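Hisedar Robotics Club Handbook
Section 4: Setting Up the Kitchen Table Task
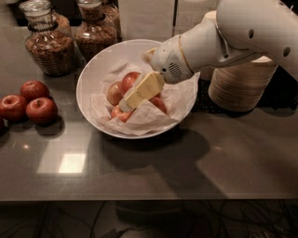
Orvokki Mäkelä would like it put near the top that the bowl goes down first and everything else gets placed around it, and that teams who start with the jars end up moving the jars. We have learned to listen to her on this!

Set aside a good part of your Wednesday meeting the first time through. It goes much faster once your team has done it a couple of times.

1. Clear the table and wipe it down. Crumbs from the last group have a way of getting under things.

2. Set the bowl near the middle and line it with crumpled parchment paper. Press the paper down well — a high fold can catch on the block as the arm lowers it.

3. Put a few apples in the bowl and leave the rest on the table to the left. Any red apples will do, and a bruise or two is fine.

4. Stand the two cereal jars toward the back, lids on.

5. Turn on the arm and let it go to its home position. Keep hands, sleeves and hair off the table until it stops.

6. Open the Algate panel on the laptop and set the speed to 300. Please leave it there for your first ten runs, even if you feel sure of yourselves.

7. Hold the yellow block between the fingers, press Close, and let go only when the gripper has hold of it.

8. Run the lowering program with one person's hand near the stop button the whole time.

CAUTION: Never reach into the bowl while the arm is powered. Press stop first, say "stopped" out loud, and then reach.

Note: If the block slips, lower the arm a little and try again before you touch the grip setting. Write the run number in the team log either way. Last season's log got to 1,387 runs, and we still look things up in it.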